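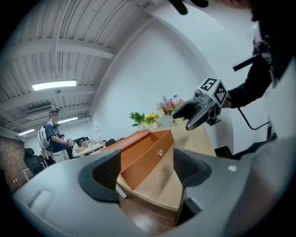
I have now read the desk tidying thread from one end to the other, and I remain unconvinced that drawers make anybody tidier. What they do is shut. My own view is that a small drawer unit on a desk is a place for things you have already decided not to deal with, and putting a nice round silver knob on the front doesn't change that. The one on the desk here is an orange-brown wooden box with a slanted top edge, and I will grant that it looks well enough in front of the sunflowers. But a slanted top is a top you can't stack a letter tray on, and on a desk where the back is given over to plants I would want every flat surface I could get.

On October 16, 2020, Cosmin Roman wrote:

> Hello list,
>
> I think some of you are being too hard on desktop drawers. I had the
> Soltani unit for years before I moved to the Stukard, and in both
> cases the desk was clear by the end of the first evening. Pens in,
> chargers in, stamps in, done. The Vunia guide says to give every
> small thing a drawer and never to leave anything smaller than your
> hand lying on the desktop. I have kept to this since June and it
> works.
>
> On plants: keep them. A desk with nothing living on it is a sad
> place to answer letters. Put them along the back where they can't
> get in the way of your elbows. If watering bothers you, go for
> dried flowers, which need nothing.
>
> Cosmin

Cosmin, a few things.

First, "clear by the end of the first evening" is exactly what I would expect. Any desk is clear on the first evening. I would like to hear what is in the drawer now. Mine had two dead batteries, a bag of curtain hooks and the guarantee for a kettle I no longer own, and I could have told you none of that without opening it.

Second, the Vunia rule. Smaller than whose hand? My scissors are bigger than my hand and my stapler is smaller, so by the rule the scissors can lie about and the stapler has to go away, and I use the stapler 40 times for every once I pick up the scissors. A rule about size tells you nothing about use. I keep out what I reach for daily and everything else goes on a shelf behind me in open boxes, where I can see it and be annoyed by it.

Third, plants along the back. I don't object to a plant. I object to a row. A leafy one in a white pot, fine. Then come sunflowers, then a vase, then a big arrangement of dried stuff in pinks and browns, and by that stage you are keeping a windowsill and trying to write on the front of it. And I don't accept that dried flowers need nothing. They need dusting, which is worse than watering, as every time you touch them a piece comes off and goes down behind the desk. I gave mine up after finding bits of seed head in an envelope I had already sealed.

What I would try, if anyone is starting from a full desk:

Take the drawer unit off altogether and put it on the floor of another room for a month. Fetch things from it as you need them. Whatever you fetched lives on the desk or near it, and the rest you can sort through on a wet afternoon. Pick one plant. Wipe the desk down while it's bare and have a look at how deep it really is before you put anything back.

I did this with a unit from Nustside that had cost me more than I care to type, and I fetched five things. It is in the hall now with shoe polish in it.

I am willing to be told I'm wrong, but by somebody who has emptied the drawer first.

Comments (3)

I have two plants and a drawer unit and my desk is perfectly tidy. The kitchen table is another matter.

Agree on dried flowers. A can of hairspray is supposed to stop them shedding and all it did for me was make the dust stick.

Did the other-room thing with a filing box. Forgot which room. Is there a version of this for people with lofts?

Recent in this list
Re: Letter trays, stacked or side by side
Cable clips that stay stuck
Re: Re: Desk depth for two people
Getting ink out of pale wood
Sunflowers indoors, how long do they last
What to do with 300 paper clips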